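Last updated: April

Open Day at the Zustico Kitchen Showroom

Doors opened at 9 and coffee was by the entrance. Yesenia Ticona took our group through the worktops first, then the sinks, where most of the questions came up. I am replacing a kitchen this year, so I stayed at the double sink longest. It is stainless steel, set into white stone, with a rack of metal rods fitted in one basin.
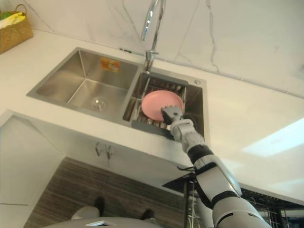 Can the rack be bought without the sink?
It can, and the Gaber rack is sold in 3 widths.

Kenza Naciri had the price sheets. The sink was listed at 800 and the larger Draretico model at 1000, both before fitting. I liked the deep, square-cornered basin beside the rack – a roasting tray needs that kind of room. The stone has a high gloss and picks up the overhead lights.

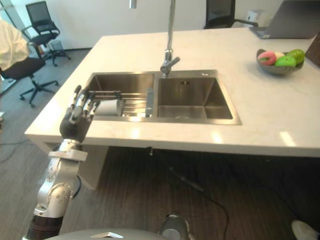 How long does an order take?
Sinks ship in 9 days, but stone tops are cut after a home visit.

I left with a brochure and a measuring form. Parking is behind the building.

Contact: Zustico front desk | © Zustico Visitor Pages | Back to top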